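How long does ketchup keep once it's been opened?
Posted by Yee-man Lu in Food and Kitchen, September 5, 2018 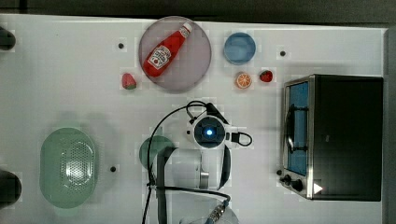
Full post

We moved house in July and the ketchup came with us. It was opened well before that and has lived in a cupboard the whole time. My husband's family never put it in the fridge and mine always did. The best before date is still months off. Is it all right to use, or should I bin it? We have a three-year-old, so I'd like to be careful. Also, does the date still count after opening?

3 replies

Salim Urio
The date on the bottle is for an unopened one. Once you've broken the seal, go by the storage advice on the back, which is usually to refrigerate and use within so many weeks. Ketchup has a lot of vinegar and sugar in it, so it goes off slowly, but it does go darker and thinner in a warm cupboard and the taste gets sharper. If there is any mould round the neck or under the cap, or it fizzes when you open it, throw the lot away. Don't scrape the mould off and carry on. With a small child I would buy a new one, write the opening date on it in marker pen and keep it in the fridge door. Wipe the cap now and then too, as that's where the dried bits collect.

Martti Karppinen
always kept mine in the cupboard, never been ill

Pei-shan Kan
Agree with Salim. Reduced sugar ones don't keep as well, so check which sort you've got. I worked in a café in Dernham for 17 months and ours went in the fridge every night. If you don't like it cold, take it out before you start cooking.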